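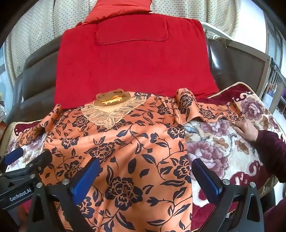

Gurnix spent most of last year trying to work out what a folding robot should cost, and its operations manager would like other small businesses to get there faster than she did. The company runs a clothing repair and laundering service out of a shed in Ilumbridge, with a second drop-off shop in Jallville, and it has just signed off its first proper automation budget. I'd expected to talk about robot arms. We started with clothes. Take an orange top or dress in a dark rose print, with a sheer lace collar, lying on a plush blanket that gives wherever you press it, and a hand-held gripper with ridged blue pads coming in over the fabric. "That's the whole budget, right there," she said. "What are you picking up, what's it lying on, and what's doing the picking? I'd have saved us months if I'd begun with those."

She came to the job from the sewing side and laughs about how little she knew. Her first equipment plan was one line long. It said "robot", followed by a figure she had got from a brochure. "I was so pleased with that line! I'd put it in bold. Then our accountant asked me what it was going to sit on, and I didn't have an answer, and neither did the brochure."

The plan she took to the owners in July had 14 lines, and the arm was only one of them. There was a bench at the right height, a guard, lighting, spare fingers, a compressed air line that Gurnix later dropped, two days of an electrician, training time and a year of support. She is especially proud of the line for staff hours. "Someone has to stand there while it learns your work. If you don't put their wages in the plan, they still get paid, you've just hidden it from yourself."

Her strongest advice is to spend on hand-held tools before anything that is bolted down. With a hand-held gripper, a person does the moving and the jaws do the holding, so you find out very quickly which jobs suit two fingers and which don't. She set aside six weeks for it and wishes she'd had longer. "You pick up a sleeve the way you've done it ten thousand times and the jaws just go past it, or they take the blanket as well. It's humbling, and it's such good fun. Everyone on the floor wanted a turn."

That stretch changed what she bought. She had planned on smooth metal fingers because they were cheaper to replace, and moved to padded ones after a bad afternoon with a satin lining. She also added money for a second set of pads. "Lace is what scared me. A collar with stitching in it can catch on nearly anything, so you want to know what edge is touching it, and you want to know before you've signed."

Gurnix bought through Mansour, an equipment dealer that sells new and refurbished gear, and she speaks warmly of how it handled her questions. She sent 318 of them. I asked whether that was a guess and she turned her laptop around to show me the spreadsheet, each with its own row and a column for the answer. Some were big, such as who pays the freight if a unit goes back. Others were about cable lengths. "Ask about the cable lengths," she said. "Ours had to reach across a walkway, and then it had to go up and over the walkway, and that's a different cable."

On renting or buying, she doesn't think there's one right answer. Gurnix rented the arm and bought the grippers outright, on the grounds that the arm would be out of date sooner and the grippers would be worn out sooner anyway. The rental comes up for review each year. She has pencilled in what it would cost to walk away, including taking up the floor bolts and patching the concrete, and she'd like to see that line in everyone's plan.

What about the soft surfaces? Most of the demonstrations she went to used a hard, flat table. Her workers sort on padded tops, and customers' things turn up bundled in quilts and throws, so she took her own to every demo. "I walked in with a big fleecy blanket under one arm and a bag of blouses under the other. The sales people were lovely about it. One of them asked if he could keep the blanket for the next visitor." She suggests taking at least one patterned garment too, one with a loose sleeve, and something with a lining that folds back on itself at the neck. Plain white towels will make any machine look clever, she said.

Her contingency is the part she had to fight for. The owners were comfortable with a small cushion, and she wanted one big enough to cover a full change of fingers and a month of delay. They met in the middle. So far the only call on it has been for the bench, which arrived too low and had to be raised on blocks.

The Ilumbridge shed handled 354 garments on the day before my visit, all of them by hand. Nothing in the plan assumes that number will jump in the first year, and she was firm on this. The payback sums are built on sore wrists and overtime, both of which she can measure now. If the arm ends up folding pillowcases and nothing else for a while, the plan still holds together.

Jallville is next. The shop there has a narrower door and an older switchboard, and she has already booked the electrician to look at it. "I've started the second spreadsheet," she said, and pulled it up. It had nine rows in it, most of them about the door.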